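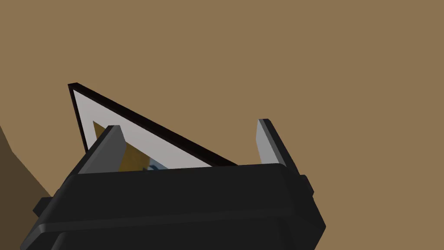

Hanging pictures in the Dramovine apartments

With the repainting in the Vurkermont building finished in February, the office has had a run of questions about putting things back on the walls. Tenants in both wings may hang pictures, mirrors and light shelves without asking first. The rules have changed a little from the old lease booklet, so please read this even if you have lived here for years.

What the walls are made of

The outside walls are plaster over brick. The walls between rooms are drywall on metal studs, except in the kitchens on the Nieminen Street side, where the wall behind the stove is tile over cement board. Do not drill into the tile. A broken tile there has to be replaced by the row, and the cost goes to the tenant.

In the bathrooms, the wall with the sink has water pipes in it and should be left alone. Adhesive hooks are fine on that wall if the weight on the package covers what you want to hang.

Nails, hooks and screws

For small frames on drywall, a regular picture hook with a thin nail is enough. The nail goes in at a downward angle and the hook sits flat against the paint. If a frame is heavy enough that you need two hands to carry it, use a wall anchor with a screw or find a stud. The office has a magnetic stud finder you can sign out.

On plaster, put a piece of painter's tape over the spot and drill a small pilot hole before anything else goes in. Hammering straight into plaster tends to crack it, and the cracks often show up later, well away from the nail. Tenants on the upper floors found this out the last time the hallways were done.

Adhesive strips are allowed everywhere. The new paint needs 4 weeks to harden before you stick anything to it. Strips that go up too early can take the paint with them when they come off, even when you pull the tab slowly. If your unit was one of the last to be painted, check the card the painters left inside the front closet door. It has the finish date on it.

Getting the height right

Most people hang pictures too high. Try holding the frame against the wall while someone else stands across the room, and mark the top edge lightly in pencil. Measure from the top of the frame down to the wire, with the wire pulled tight as it would be under weight. That distance, taken down from your pencil mark, is where the bottom of the hook should sit.

Wide frames stay level better on two hooks than on one. Small felt or rubber dots on the lower corners keep a frame from sliding and from marking the paint. Pencil marks come off the new paint with a damp cloth. Please don't use the scrubbing sponges with the rough side, which leave a shiny patch.

For a group of frames, lay them out on the floor first and move them around until you like it. You can also cut newspaper to the size of each frame and tape the sheets to the wall for a day or so.

Noise

Drilling and hammering are allowed from 9 a.m. to 7 p.m. The studs carry sound between units more than people expect, so a short knock on the door next to yours is appreciated if you have a lot to put up.

When you move out

You do not have to fill nail holes. The office would prefer that you leave them, because toothpaste and the wrong spackle take longer to fix than the hole itself. Larger holes from anchors, 5 or fewer per room, are treated as normal wear. Past that number there is a patching charge, listed on the back page of the lease.

Leave anchors in the wall. Pulling them out makes a bigger hole.

Tools and leftover paint

The tool closet on the ground floor has a cordless drill, two levels, a short stepladder and a box of mixed hooks that past tenants have left behind. The sign-out sheet is on the inside of the door. Tools are due back the same evening.

The wall color in all units is Uton 1171 in an eggshell finish. The office keeps a can for touch-ups and will fill a small jar if you bring one. Hallway walls are a different color, so please don't use the jar out there.

Frames and glass left in the recycling room have been a problem this winter. Wooden frames go in the bulk bin. Picture glass can't go in with bottles and should be wrapped in paper, taped shut and put in the regular trash.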